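June, Before It Gets Hot
By Anežka Krajčí
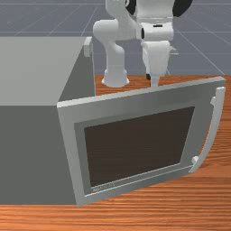

June snuck up on me this year. I still had two wool blankets on the back of the couch last weekend and a pair of snow boots by the door, and then the thermometer outside the kitchen window said 80 before lunch. I carried the boots down to the basement and started on the summer chores. The first is always the kitchen, and it goes faster if everything that has a door gets opened before I fill the bucket. A microwave wants its door swung wide, all the way to the right like the big gray one on the wooden tabletop, so there is room to get a whole arm in with the rag. Mine takes ten minutes. The oven takes most of a morning and I put it off until fall.

Spring in Turkham was short. April was mostly rain, and the lilacs on our street bloomed and browned inside of a week. My neighbor Marcelino Teixeira lost his first planting of beans to a cold night and put in a second row the next day. He doesn't get worked up about that kind of thing. He told me the beans cost him less than a sandwich.

I am not a natural summer person. I sunburn, I sleep badly with the windows open, and by August I am counting the weeks until I can wear a sweater. June I can manage. The evenings are long and still cool enough to sit out in, and the mosquitoes haven't found the porch yet. So I try to use the month well, and over the years I have settled on a few habits.

I walk early. The loop from my front steps to the Brurnbridge road and back takes 35 minutes if I don't stop, and I usually stop. There is a mare in the second field who comes to the fence. By seven the sun is over the trees and I want to be home with the blinds down on the east side.

I eat cold suppers. Cucumbers with vinegar and dill, boiled eggs, bread, whatever cheese is left. My grandmother kept a Baláž cookbook from before she was married, and the summer chapter is the only part of it I use. Her cold cherry soup calls for sour cream and a stick of cinnamon. I make it the night before and it keeps for two days, three if the refrigerator is behaving.

I keep one afternoon a week with nothing on it. This was hard at first. I would sit down with a book and get up again to fold something. Now I take the book out to the shade on the north side of the house, where I can't see the laundry, and I leave the phone indoors.

The budget is looser in June, too. The heat is off and the air conditioner isn't on yet, and last year I set aside 50 dollars of the difference and spent it at the Gellano nursery. Most of it went to a fig tree in a pot. It spent the winter in the garage looking dead, and it now has leaves the size of my hand. Marcelino says I should move it to a bigger pot. I will probably do that on Sunday, if the rain holds off.

The wool blankets are washed and on the line this morning. The snow shovel is still on the porch, and the screens for the upstairs windows are leaning in the hall where I left them.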